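Boletim dos leitores e pesquisadores de família

5 de julho de 2018

Notícias da biblioteca: os livros de irmandade da coleção Ticona já podem ser consultados

Queridas leitoras, queridos leitores,

Quem acompanha este boletim desde os tempos em que ele chegava dobrado em três pelo correio sabe que prometo muito e entrego devagar, mas desta vez a espera acabou. O catálogo da coleção Ticona, que reúne livros de irmandades, róis de confessados e um punhado de cadernos de contas de capelas rurais, está aberto à consulta na nossa sala de leitura. São 1468 registros, cada um com título, local, datas extremas e uma pequena nota sobre o estado do volume. Alguns estão lindos, com encadernação firme e letra de quem tinha tempo. Outros, coitados, passaram por goteira, traça e gaveta de sacristia, e pedem mão leve.

Para quem procura antepassados, o livro de irmandade é uma fonte generosa e pouco visitada. Todo mundo começa pelos batismos e casamentos (e faz bem, eu também comecei por aí), só que o assento de batismo costuma dar os pais, os padrinhos e pouco mais. No livro da irmandade aparece o homem que pagou a joia de entrada em três vezes, a viúva que continuou contribuindo em nome do marido, o filho que ficou devendo e foi riscado. Às vezes vem a profissão, às vezes a rua. Encontrei ali um sapateiro que eu procurava havia anos, anotado com o apelido no lugar do sobrenome, e confesso que fiz um barulho pouco adequado a uma sala de leitura!

O volume mais antigo da coleção tem 99 folhas e é um compromisso, ou seja, o estatuto da irmandade, com as obrigações dos irmãos, as multas e o número de missas devido a cada defunto. Vale ler com calma mesmo quando não se tem parente nenhum ali, pelo que mostra da vida miúda da freguesia: quem carregava o andor, quem guardava a chave da arca, quanta cera se comprava para a Semana Santa. A letra das primeiras folhas é difícil, mas depois entra outro escrivão, bem mais caridoso. 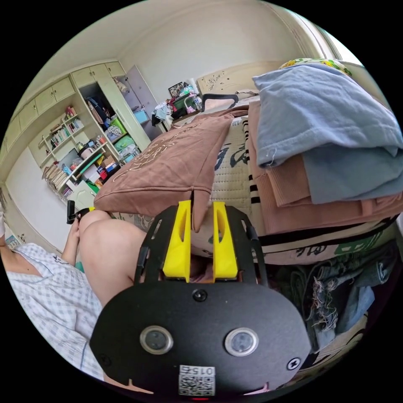 Como pedir os volumes

Os pedidos são feitos no balcão ou por carta, com o número do registro tal como está no catálogo. Cada leitor pode ter até cinco volumes por visita, um de cada vez sobre a mesa. Lápis, sim; caneta, não. Fotografias são permitidas sem flash, e pedimos apenas que a cota apareça anotada junto das suas cópias, para que daqui a dez anos ainda se saiba de onde saiu aquele nome.

Os volumes marcados como frágeis saem do depósito só com aviso prévio, e há alguns que por enquanto ficam mesmo recolhidos. Desses, temos transcrição parcial datilografada, feita em outra época e com algumas leituras que eu não assinaria embaixo, sobretudo nos sobrenomes. Usem como guia e confiram quando puderem.

O caderno Brorklow

Aproveito para contar que saiu em maio o quinto caderno da série Brorklow, dedicado às capelas de fazenda e às suas festas. Traz um índice onomástico muito bem feito e um capítulo sobre a passagem das contas da capela para as mãos dos leigos, assunto que rende mais conversa do que se imagina. Há 45 exemplares à disposição dos assinantes, para retirar no balcão. Quem mora longe pode escrever, e damos um jeito no envio.

No próximo boletim quero falar dos róis de confessados, que merecem espaço próprio, e responder às cartas sobre abreviaturas, que já formam uma pilha respeitável na minha mesa. Se tiverem alguma linha que não conseguem decifrar, mandem uma cópia nítida, com a folha inteira, por favor, e não só a palavra recortada. O resto da página ajuda muito a entender a mão do escrivão.

Um abraço e boas leituras.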